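Sorting day brings out the odd bits at Skukley reuse hall

Doors at the Skukley reuse hall opened at 7 this morning and the queue was already back to the bike racks. Second sort of September, busier than the first. Kettle on, radio on, radio off again after complaints.

The hall takes in small household stuff that people can't sell and don't want to bin. Desk clutter, kitchen drawer clutter, things out of the bottom of bags. It all gets tipped into bins, looked over, and sent one of three ways: shelf, repair bench, or the recycling cage out the back. Simple enough on paper. Slower in real life, as anyone who has cleared out a parent's spare room will know.

Guilan Qin has run the sort for 5 years and was on the far side of the hall before most of the queue had got their coats off. "People think it's all lamps and toasters," she said. "It's mostly mice and cables and things I have to show to someone else."

Last month's total was 648 items, up on the summer, when everybody was away. Qin puts the rise down to the students going back and families doing the cupboards before the cold sets in. She expects the next one to be heavier again.

The trouble, she says, is the mixed bins. A bin of one kind of thing takes minutes. A bin of everything takes the morning, and there were a lot of them today.

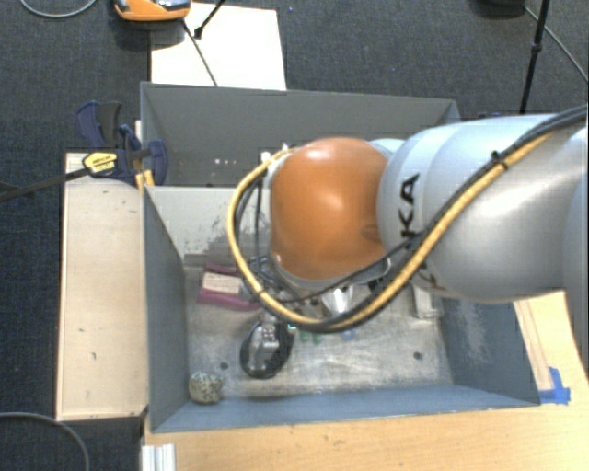 Mixed bins are supposed to go to the end of the line, after the easy ones are cleared. Didn't happen today, too many of them, so they were taken as they came. Qin's rule is to start with anything you can name at a glance and leave the rest til last. By that rule the black oval thing on the bin floor, very like a computer mouse with its shiny grey middle, is the place to begin. The speckled, pale beige lump in the corner can wait. It looks like a stone, and stones do come in. So do shells, and once a whole bag of fir cones. As for the purple piece with the beige block sitting between its two long sides, that is a job for the "ask" shelf, a plank by the door where unnamed objects are left for visitors to identify. Most get claimed by a guess within the week. Some have been up there since spring.

Computer mice are a sore point. The hall gets far more than it can shift, and the ones with a tail are the worst, as they knot themselves round everything else. Tested mice go out at 40p each. Untested ones are free if you take a handful. A school in Trostatov had a box of them last term and has asked for more, so there is at least one place for them to go.

The bins are getting on a bit too. Scratched floors, scuffed sides, paint gone in places at the back. They do the job. Qin would like new ones but would like new shelving first, and the shelving money is not there yet. Greteck, the packing firm on the ring road, has offered some second-hand trays, and someone is going over to measure them up later in the month. If they stack, they're coming. If they don't, the hall keeps what it has.

One change from this month. Anything with a battery in it now has to be handed over at the desk and not dropped in a bin. That includes wireless mice, singing cards, bike lights and childrens toys that make a noise. There is a tub for loose batteries by the door, lid on please. Two people this morning had not heard about it and were sent back round, with good grace mostly.

Also not wanted: duvets, paint, anything with a blade, opened cosmetics. Books are fine in small amounts but the big dictionaries are not, there are plenty. Jigsaws only if you have done them and know the pieces are all there.

Wanted, and always short: adaptors with the label still readable, reading lamps, jam jars with lids, wool in whole balls, small screwdrivers. D'Souza hardware on the corner is collecting screwdrivers on the hall's behalf and will take them over the counter during shop hours. Ask at the till.

The repair bench was going all morning. Two clocks and a hairdryer done by ten, a radio put aside for parts. The waiting list for sewing machines is closed for now, as the bench is full of them and there is nowhere to put another. It will open again once a few have gone home. If yours is ready you will have had a call. If you have had a call, please come and get it.

Regulars asked about the tea urn. It's broken, it is being looked at, bring a flask.

Qin is after more hands for the afternoon, when the morning lot go home and the bins keep coming. No lifting needed if you would sooner sit, there is a table for the small stuff and a decent lamp. Gloves provided. "You need patience and you need to not mind dust," she said, and went off to see about a box of doorknobs.

Sorting carries on until 4 today and the shelves open to shoppers at the usual time tomorrow. Next sort is at the end of the month, same hall, same side entrance. The front steps are still closed for the new handrail.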